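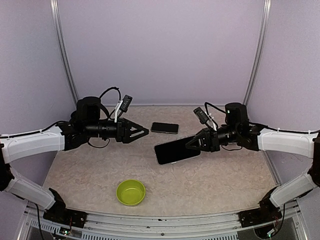 Two arms, marble-patterned tabletop

Garkance - Ellden (new album, anyone else playing it nonstop?)

tapehollow wrote:
OK so I've had this on since Fri 1 September and I need to talk to somebody about it! I came to Garkance through the Halliday EP back in March, which I liked a lot, but this is on another level for me. Six long tracks, hardly any beats until the second half, and then that bass comes in on "Rollar" and the whole room seems to sit lower. I played it on the big speakers with the lights off and my downstairs neighbor texted to ask what it was (she wanted the name, she wasn't complaining).

The pads on the opener are so grainy and warm. Anyone know what he's using?

murrayhollis wrote:
Great record. Ansel Begay did the mastering and you can tell, there's so much air left in it. Nothing is squashed. I put it next to the Halliday EP and had to turn Ellden up quite a bit to match, and once you do that it opens up like crazy.

Pads sound like tape loops to me, slowed down a lot.

kelpline wrote:
I'm going to be the grump. I love the first three tracks and then I think it loses its nerve. "Rollar" is a fine dub techno tune but I've heard that chord stab a thousand times. The beatless stuff was going somewhere stranger and I wish he'd stayed there for the full length.

tapehollow wrote:
Nooo, the stab is the best part! It doesn't even land on the same spot each time. Listen to how the delay drifts, by the middle of the track the echo is louder than the thing it's echoing.

kelpline wrote:
I've listened. It's a nice delay.

M. Prokopenko wrote:
Somewhere between you two. I think "Rollar" works on the album and would bore me on its own. Coming out of all that hiss, a kick drum feels like an event. By itself it's a decent tool for the first hour of a DJ set.

Does anyone have the vinyl yet? The shop here got 15 copies and they were gone before I'd finished work.

murrayhollis wrote:
Got mine yesterday. It's a pressing of 300, double, and the cut is quiet, so clean it before you play it. Side C has a bit of crackle on mine but with this music I honestly can't swear it isn't on the recording, haha. Sleeve is heavy uncoated card, looks lovely, picks up fingerprints if you so much as think about it.

tapehollow wrote:
Side C is the long one, right? There's crackle on my download in the same place, so you're probably fine!

murrayhollis wrote:
Ha, perfect. Not sending it back then.

bea_rankin wrote:
Just joined to say I saw him play most of this live with Ross Aitken on the second mixer, in a room that held 100 people at most. The closing track went on far longer than the album version and they kept pulling the bass out until you could hear people's coats moving. One of my favorite nights of music ever. If they come anywhere near you, go.

kelpline wrote:
See, that I would love. The closer is the one I keep going back to. Was there a recording?

bea_rankin wrote:
I saw a little recorder on the desk but I haven't found anything online. I'll ask Ross if I bump into him at the next one.

tapehollow wrote:
Please do!! Putting side D on again now.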